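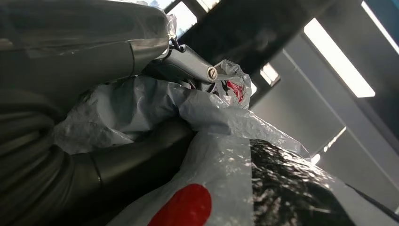

Eveck Shared Workshop
Minutes of the build meeting, 18th June

In attendance: Alfredo Ambrosio (chair), Trinidad Evangelista (minutes), bench members of the Lumbao build
Apologies: none received

1. Minutes of the April meeting
Agreed, with one correction. The supply for the Lumbao arm was recorded as 16 V. It should read 16 A.

2. Unpacking and packaging
Plastic bags and film are still in use near the arm and the ribbed hose. TE asked that any bag within reach of the moving parts be taken away before power is applied. Agreed. Black wrapping to go in the general bin, clear film in the recycling sack.

3. Hand and wrist
AA reported on the metal hand. The segmented fingers move through their full range on the Kukis controller at low speed. The index finger returns late when the command rate goes above 80 per second. The pivot bolts are to be checked for tightness before the next run. The clear cover over the knuckles stays on for the present.
TE asked whether the late return could be a wiring fault. AA thought it more likely to be in the controller settings but will swap the lead first.

4. Work surface
The grey panel with the wireless symbol remains under the hand for reach trials. The black box carrying the printed scale is beside it, with its yellow label (朝上放置, place facing up). Members are to follow the label when putting the box back. Reach is to be logged in millimetres from the edge of the panel. The printed scale is not to be used for the log, as it has not been checked against the workshop rule.
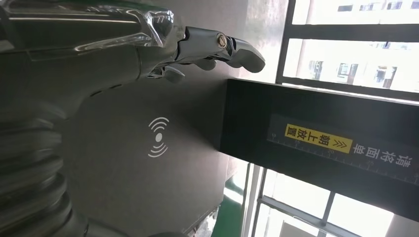
5. Budget
Spent to date: £337. Two invoices from Enia are outstanding, one for bearings and one for cable. No further orders until both are paid.

6. Actions
AA: check pivot bolts, swap lead, repeat the run at 80 per second.
TE: check the printed scale against the workshop rule.
TE: query the bearing invoice, which lists 11 pieces.
All: clear bags before power-on.

7. Any other business
The Kukis manual is missing from the shelf. Whoever has it is asked to return it.

Date of next meeting to be circulated by TE.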